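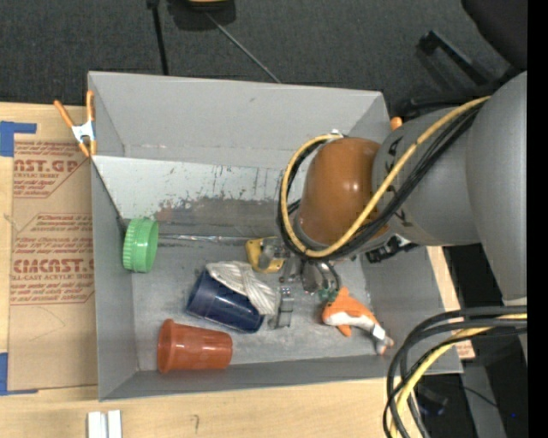
Chapter 4
Mixed Bins and Loose Items

Most homes have at least one container that was never meant for anything in particular. It may sit under a bench, at the bottom of a closet or on the end of a worktable. A cup goes into it during a quick cleanup, then a lid, then a toy, then a piece of cloth. After a few months it holds things from every room in the house, and the person who needs the lid has stopped looking there.

Chapters 2 and 3 dealt with storage that already has a purpose, such as the linen shelf, the pantry and the tool drawer. In those places the main task is to keep like things in order. A mixed bin is a different job. Its contents have different shapes, different materials and different owners, and they have to be separated before any of them can be stored.

By the end of this chapter you should be able to:
– empty a mixed bin without damaging fragile or soft items
– sort the contents by room, then by use
– match lids and other parts with the things they belong to
– judge whether a worn bin should stay in service
– write a short label that other members of the household will follow

4.1 What collects in a mixed bin

The contents vary from one home to the next, but the same kinds of things turn up again and again.

Cups and small pots. Cups that are not part of a set are often left out of the kitchen cabinet. A dark blue cup with a glossy surface and a terracotta-colored one with a wide rim do not stack together, so both end up somewhere else. In a bin they usually lie on their sides. A rim is the part most easily chipped, and a cup on its side can roll against a wall or another hard object each time the bin is carried.

Lids. A screw lid separated from its jar is one of the most common loose items in any house. Lids with ribbed edges will stand upright against the side of a bin and are easy to overlook when viewed from above. Bright ones, such as green or red, are found sooner.

Cloth. Dish towels, napkins, straps and scraps of fabric slide into a bin and settle over whatever is under them. Cloth hides small objects. It also catches on them, and a towel pulled out quickly can bring a cup with it.

Toys. Small toys shaped like fish, boats or animals travel through the house with the child who plays with them. They are often the only item in the bin that someone is missing.

Strips, bands and parts. Thin flat pieces tend to end up along the back or in a corner. Many of them cannot be identified at first glance. They should not be thrown away until the rest of the bin has been sorted.

4.2 Why mixed bins fill up

A mixed bin fills up for ordinary reasons. The right place for an item is too far away, or it is full, or the person doing the cleaning does not know where it is. In the exercises for this chapter we follow the household of Ludmila Tichý and Spyros Stan, who share a house with their two children and keep a gray bin on the worktable in the back room. Ludmila uses it for things she finds on the floor. Spyros uses it for things he intends to repair. The children put toys in it when they are told to clear the table. Each of these habits is reasonable, but together they make a bin that no member of the family can use.

When the family kept a notebook beside the bin in September, they wrote down what went in and who put it there. Almost 66 entries were made before the notebook was full. The largest group was kitchen items. Most of these had been carried to the back room with food or drinks and had not been carried back. The family did not need a bigger bin. They needed a tray near the door for things going to the kitchen, and Spyros needed a shelf for repairs.

Keep this case in mind as you read. A mixed bin shows where the storage in the rest of the house is not working, and the contents are worth looking at for that reason before they are put away.

4.3 Emptying the bin

Do not tip the bin over. Tipping is fast, but hard items land on each other, and small parts roll off the table. Work by hand, in this order.

1. Clear a flat surface at least twice the size of the bin. A wooden table is good. Lay down a towel if there are cups or glass.
2. Lift out any cloth first. Raise it straight up slowly, with one hand under the folds, and shake it over the bin.
3. Take out the cups and other hollow items. Hold each one by the body and look inside it before you set it down.
4. Take out toys and other light, solid items.
5. Collect lids and flat parts. Run a hand along each wall and into the corners.
6. Wipe the floor of the bin.

Jasmina Stojanović, who taught the household course from which this book was developed, had students say the name of each item aloud as it came out. It sounds childish, and students complained about it every term. Those who did it were less likely to put a part down without thinking and lose it a second time.

4.4 The first sort: by room

Place the items in groups according to the room where they are used. Do not try to sort by size, color or material at this stage. A plastic cup used for rinsing brushes belongs with the paints, even though it looks like a kitchen cup. A toy used only in the bath belongs in the bathroom.

Make a separate group for anything you cannot place. Keep this group small. If it holds more than a handful of items, ask the other people in the house before going on to the second sort, which is described in 4.5.

4.4.1 Items with a missing part

Lids, caps and bands should be checked against the jars and boxes in the home on the same day. Carry the lid to the cabinet and try it. A lid that fits nothing can be kept in a marked envelope for 4 weeks and then recycled or discarded.

4.4.2 Looking at the bin itself

While the bin is empty, check its condition. Scratches, scrape lines and scuffed patches on the inside come from normal use and do not affect storage of hard goods. Chipped areas need more attention. Run a dry cloth over them. If the cloth catches, the edge is rough enough to pull threads, and the bin should not be used for knitted items or delicate fabric. A worn band near the bottom often marks the level where heavy things have rubbed, and it may hold dirt after wiping. Use a soft brush and mild soap there.

A bin with a crack through a wall or a loose rim should be replaced.

Terms to know

Mixed bin – a container holding items from more than one room, with no fixed purpose
First sort – grouping by the room of use
Orphan part – a lid, cap or band separated from its main item
Holding group – items that cannot yet be placed

Before you go on

Choose one container in your own home that fits the description in this chapter. Do not empty it yet. Write down what you expect to find in it, and keep the list for use with section 4.5.

Filed under: Home Management, Storage and Sorting, Textbook Chapters

Last updated: August 15, 2022

Related chapters
Chapter 2: Shelves and Linen
Chapter 3: Pantry, Drawer and Tool Storage
Chapter 5: Labels That People Read
Teacher's notes for Chapter 4, by Sherif Tazi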